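Two arms and a table: living with the Perholm bench kit

By Colm Mac Carthaigh
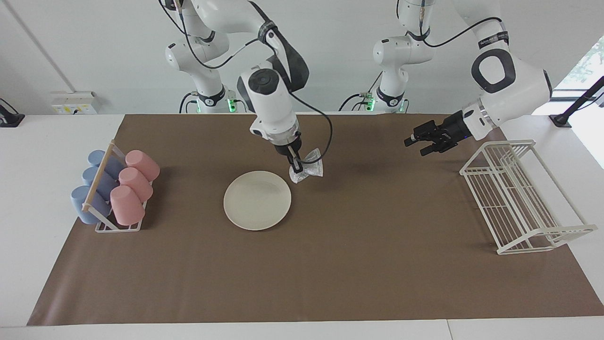
The crate arrived in April, and it took two of us to get it up the stairs. Perholm sells its bench kit as a pair of arms, a controller, a tablet and a licence for the software, all on a monthly subscription with a minimum term of 24 months. You supply the table. The company asks for one that doesn't wobble and a power outlet within reach, and it means both.

Setup took most of an afternoon. The bases bolt along the back edge of the tabletop, and the software then runs each arm through a slow calibration routine, during which you're told to keep your hands and your coffee well clear. Mine stopped halfway the first time because I'd left a cable too tight at the wrist. The manual covers this on a page I hadn't read.

The pitch is household and light commercial work: dishes, packaging, sorting, wiping down. Perholm's Dirk Hoekstra, who looks after customers in this region, is careful about how he puts it.

"It's a kit for people who want to teach a job and then improve it," he told me. "If you want a dishwasher, buy a dishwasher."

Teaching is done by demonstration. You guide the arms through a task, label it on the tablet, and repeat until the software says it has enough. I started with dishes and rubbish, on the theory that a machine that can deal with cups, a plate and a bit of plastic is some way toward dealing with a kitchen. The tablet asked for nearly 100 demonstrations before it would run the job unassisted.

Hard, regular objects are where the kit does its best work. Cups suit the two-fingered grippers, and matte ones gave me fewer failed grasps than shiny ones. Plates are slower, as a plate lying flat gives the fingers very little to get hold of. The arm has to come in low at the rim, and it often wants a second try.

Thin plastic is the hard one. A crumpled bag changes shape every time it's touched and catches the light in ways the software dislikes. Pinching from straight above worked best for me. Letting go was another matter, and static had a lot to do with it.

Colour and contrast matter more than the brochure lets on. I'd suggest a plain brown paper mat over a white table, especially if your dishes are pale. It costs next to nothing and made a clear difference to my results.

The nearest competitor is Postma's single-arm unit, which is cheaper, quieter and easier to move. For picking and placing, it's all many workshops will need. The second arm earns its keep when something has to be held steady while something else happens to it, and it spends a fair bit of the day waiting otherwise.

Support comes through Bunodmont, the distributor, which has its service centre in Plalbridge. I called 3 times and got a person on each occasion. A replacement set of finger pads took longer to turn up than promised.

The subscription can be cancelled early for a fee, and the arms go back in the original crate, so keep the crate. Ours is under the stairs.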